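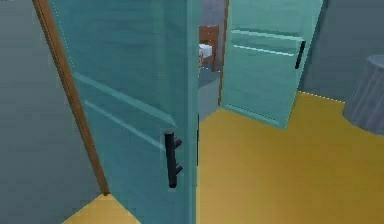
Section 4: Running the door demo for visitors

I've run the Motus door demo at every open day we've had at Titcombe, and doors are where I like to begin. People get them right away! The simulated house has two teal ones with black bar handles, both of them already open in this view, so you can talk about swing and reach before you start a run.

1. Start Motus and load the house called Clistora. Give it up to 2 minutes.
2. Set the run length to 800 steps. I tried 1,000 last November and folks wandered off to the snacks.
3. Choose "Handle only" and press Run.
4. When the run ends, press Reset before you let a visitor have a turn.

Note: if the handle target drifts, lower the speed to 200 and reload (I keep that number on a sticky note by the keyboard).

Caution: don't press Reset in the middle of a run. You'll lose the log, and I've done it more than once with a full room watching.

5. For the second half, switch to the hallway. I ask people how they'd plan a path past the walker and on to the doorway at the far end, and boy, do they have opinions.

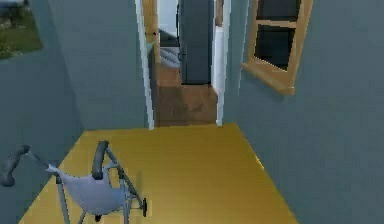

Aiman Teoh wrote back on the draft of this section: I'd do the hallway first when there are kids in the group. They want to see driving, and they'll sit through the handle part afterward.

Fair enough, and it's fine to swap them. Just reload Clistora in between, then pick up again at step 2.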